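Dovimis sim-nav README

robotics club, team Komoris. last touched in November, before the Rønning meet

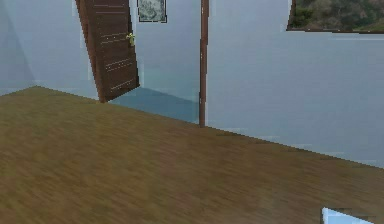 Data for the door task. Agent starts somewhere in the room, has to get through the doorway and stop on the other side. All sim, no real-world runs in this release. Renders are low res on purpose so the lab machines could keep up, expect jagged edges where walls meet floor. Door is the dark brown one with the yellow-green handle, and in the start view used for this page it already hangs open. Wood floor runs right up to the walls, pale blue-gray walls, window on the right with green outside. If you train on color only you will probaly latch on to the brown — door and the post are close in tone. We did, cost us a week.

What's in it
111 episodes, 1550 steps max each
13 held out for test, dont train on these
2 control modes, velocity and waypoint

Folders
episodes/ one folder per run, frames plus actions.csv
splits/ train.txt and test.txt
tools/ replay script, small viewer
old/ ignore, first try with the wrong camera height

Running it
Unzip, run tools/replay.py with an episode folder name. Viewer needs the same Python env as the sim. If it opens to a black window resize it once. Waypoint episodes load slower, leave it alone for a bit.

Labels
success, timeout, collision. Collision means any contact, even a light scrape on the door frame. Marit Torvik did the labels by hand, Iason Economou went over the test split again and changed a few. Changes are in splits/notes.txt

Known problems
Action timestamps lag the frames by one step in velocity mode. Replay script corrects for it, your own loader wont.
Some runs end early with no label, treat as timeout.
Same room layout in every episode, only start pose changes. Don't expect a policy to carry over to other rooms.

Todo
second room
door closed at start (handle physics still broken)
rename the Cutness config — left over from last year's entry, still loads by default

Questions to Iason or Marit, club channel is fastest.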